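Section 2. Getting the tabletop ready

Before anything else, spend a few minutes with your Rerko table, because a good start here saves a lot of fuss later.

1. Wipe the whole top with a soft cloth, corners included.

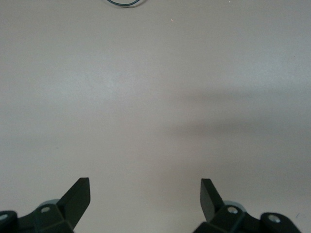
Huttunen wrote in to say that plain water works just as well as the Clonby cleaner — and we agree, for everyday dust.

2. Roll the paper cover out and smooth it from the middle toward you.

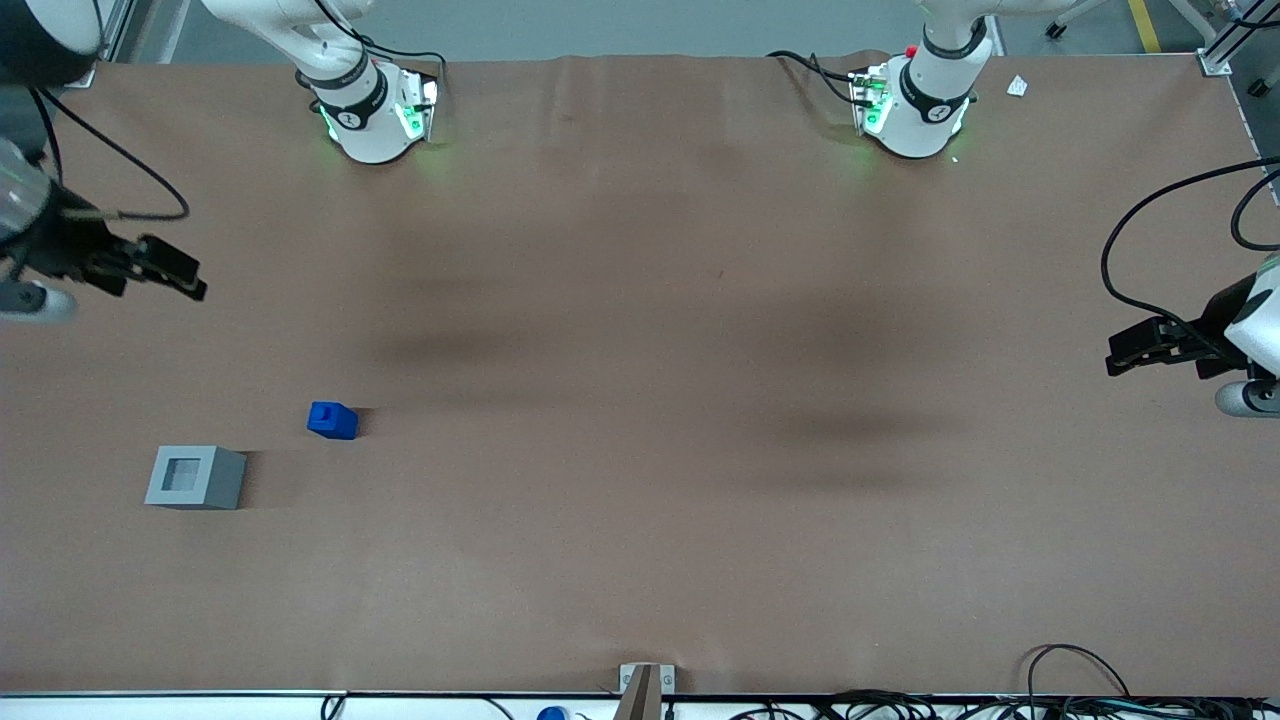

3. Trim the cover to 74 cm and save the offcut.

Caution: never cut directly on the bare top.

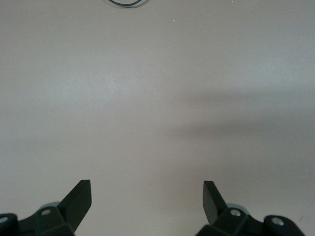

4. Brush off any crumbs, and do take your time over it.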